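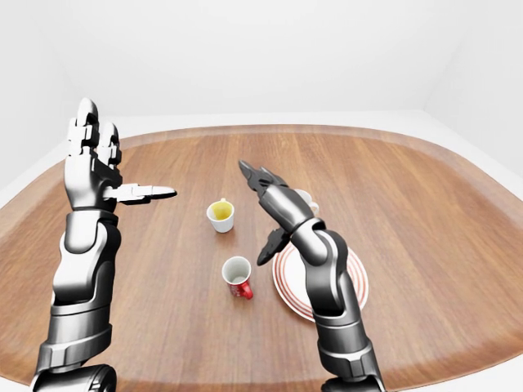

Wood table, white walls.

Small claims without a lawyer: who has done it?
Forum: Everyday Legal > Contracts and Disputes

coralie_mck
Okay, I have my hearing in May and I'm weirdly excited about it! Background: I ordered a bookcase and a bench from a small furniture outfit called Stustholm, paid in full up front, and the bench never came. I've emailed, called, and sent a certified letter with a deadline. They wrote back once to say it was "in production" and then went quiet. I filed on my own last week and the clerk was lovely.

So now I want to hear from people who have stood up in that room. What did you bring? What did you wish you'd brought? Would you hire somebody for this or go it alone?

dlynch
Go it alone! I did mine two years ago over a security deposit and it's one of the best things I ever did for my own confidence. The whole hearing took 11 minutes. Bring three copies of everything (you, the judge, the other side) and put them in date order. I put a one-page timeline on top and the judge used it the entire time — she barely looked at the rest.

Muireann T
Congrats on filing, that's the step most people never get to. I worked for a consumer firm for 9 years, on the intake side, and I'm going to be the one who says talk to a lawyer first anyway. I don't mean hire one for the hearing (in some states they can't even appear for you in small claims). I mean a single consult. You'd be amazed how often people sue the wrong name. Is Stustholm the actual company or just what it says on the website?

coralie_mck
Oh. It's what it says on the website. And on the receipt. Now I'm nervous, ha.

Muireann T
Go look it up in your secretary of state's business search tonight. It's usually free to search. If Stustholm is a trade name, there should be a company or a person behind it, and that's who you want on the claim. If it's wrong, ask the clerk how to amend. Very fixable at this stage!

dlynch
Good catch on the name, but I don't see why that needs a consult. You just gave her the answer for nothing.

Muireann T
I gave her one answer to one question I happened to think of. A consult is an hour of somebody thinking of all of them with the paperwork in front of them.

natanael_g
I'm somewhere in between you two. I went to the free self-help desk at my courthouse and the person there was fantastic. They can't tell you what to argue but they'll walk you through every form and how service works. Service is where I messed up! I mailed the papers myself and had to start that part over, plus a new hearing date. Read your court's rule on who can serve and do exactly that.

Also, go sit in on a session before yours. They're generally open to the public. I went for a whole morning and loved it. You pick up so fast what the judge cares about.

coralie_mck
Sitting in is such a good idea, I'm doing it. Does anyone use an app to keep the paperwork together? A coworker swears by Ollura.

danai.p
I've used Ollura for scanning and it's fine. A folder is fine too. What matters more is printing the emails so the dates and addresses show. I had texts for mine (contractor dispute, a guy from a place called Wurkness) and I'd cropped the screenshots so tight you couldn't see who sent them or when. The judge asked, and I stood there with nothing. I still won part of it, but only part.

dlynch
Part of it is still a win!

danai.p
Oh, I was thrilled. I was also out the $100 I couldn't prove, so print your texts properly, people.

Muireann T
Seconding that with my whole heart. One more, Coralie: how did you pay? If it was a credit card, ask the card company about a dispute right away. There are deadlines on those and they don't pause because you filed in court.

coralie_mck
Debit, sadly. I'll call the bank anyway.

Update on the name! Stustholm is a trade name and the company is Ó Flaithearta Interiors LLC, registered two towns over. I called the clerk and there's a short form to amend, then I serve them again under the right name. The date might move. I don't even mind — I'd much rather find out now.

natanael_g
That's terrific. Ask whether the accent mark in the name matters on the form. Probably not, but copy it from the registration exactly as it appears there.

dlynch
Okay Muireann, I'll give you the name thing. Still wouldn't have paid for it.

Muireann T
I'll take it.

coralie_mck
Amended form goes in tomorrow at 9. I'll post again after I've sat in on a session.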